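Tray Cell Fault: Frequently Asked Questions

Corkwood workshop, Traltthorpe site. Last updated in July.

This page answers the questions we keep getting about the stoppage on the Zanoter picking cell. It is for cell users, shift leads and anyone who has booked time on the arm. If your question isn't covered, use the fault form on the workshop page.

What went wrong?

During an unattended picking run the arm went down for a stick that was lying across another one. The gripper closed on both. When the arm started to lift, the lower stick was jammed against the sloped wall of the tray and wouldn't come up. The arm kept trying to lift until the force limit tripped and the controller went into a protective stop.

That part worked as it should. The trouble came next. The recovery script cleared the stop by itself, opened the gripper and tried the same pick again. It did this 21 times before the run timed out.

Was anyone hurt?

No. The cell was closed and the room was unoccupied. We have still logged it as a safety matter, as an arm that restarts itself after a protective stop could hurt someone who has reached in to clear the jam.

Why did the script restart the arm on its own?

A setting meant for testing was left switched on. It lets the script acknowledge a stop without a person pressing reset. It was turned on to save time during an earlier set of short trials and was never turned off. The start-up checklist didn't ask about it. Now it does.

Was anything damaged?

The wrist cable bundle had a rubbed patch on its outer sleeve and has been replaced. The gripper fingers were checked for straightness and passed. One stick split and was thrown out. The tray has some new scuffs but the floor is still flat enough to use.

How did you find out?

The run log was much longer than usual. It held 746 entries, and a normal run of that length gives 288. The morning user noticed the file size, opened the log and saw the same pick position repeated over and over. There was no alarm by phone or email. We're looking at adding one.

Is the cell running again?

Yes, for attended work only. The arm is picking the reddish-brown sticks and the green block from the same metal tray, at reduced speed, with a trained user at the stop button the whole time. Overnight and lunchtime runs are off until the new restart logic has been signed off.

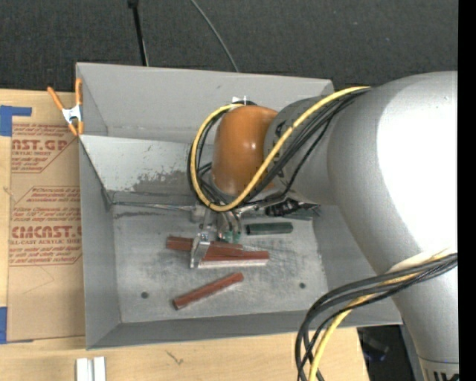
SAFETY AND ACCESS

Can I reach into the tray to separate pieces that overlap?

Only after you have pressed the emergency stop and seen the controller show that drive power is off. A protective stop isn't enough. The arm is still powered in that state and a script can start it again. If you're not sure which kind of stop you're looking at, press the red button anyway.

What should I check before a run?

Check that automatic acknowledgement is set to off. Look along the arm at the cable loops and make sure they can move without catching on the tray rim or anything clamped to it. Move the arm slowly through its lowest pick position and watch the lower loop while you do it. Then wipe the tray floor if dust has built up, and sign the sheet.

Do the pieces have to be laid out flat?

For now, no. Overlapping sticks are what caused the fault and we need to see how the arm copes with them. Don't build piles on purpose, though, and don't leave a stick leaning on a sloped wall. If one ends up there, stop the arm as described above and move it.

What does fault code 99 mean?

It's the workshop's own code for a lift that was refused because the load was higher than one piece should give. It was added after this fault. When it comes up, the arm holds its position and waits for a person. Don't clear it from the office computer. Walk to the cell and look in the tray first.

Can I turn the lift force up to get past a jam?

No. The limit is locked in the Tekleab controller settings and stays locked. If your pieces are too heavy for it, talk to the workshop before your booking.

I had an unattended run booked. What happens to it?

Unattended bookings have been cancelled and the hours put back on your account. You can rebook them as attended time. Daytime slots fill quickly, and we can't offer anything after 6 p.m. until we have enough trained users to cover evenings.

Where do I report a near miss?

Use the fault form and tick "near miss". Please send it in even if the arm stopped by itself and nothing broke. Include the time and the name of the script, and leave the log file where it is so we can copy it.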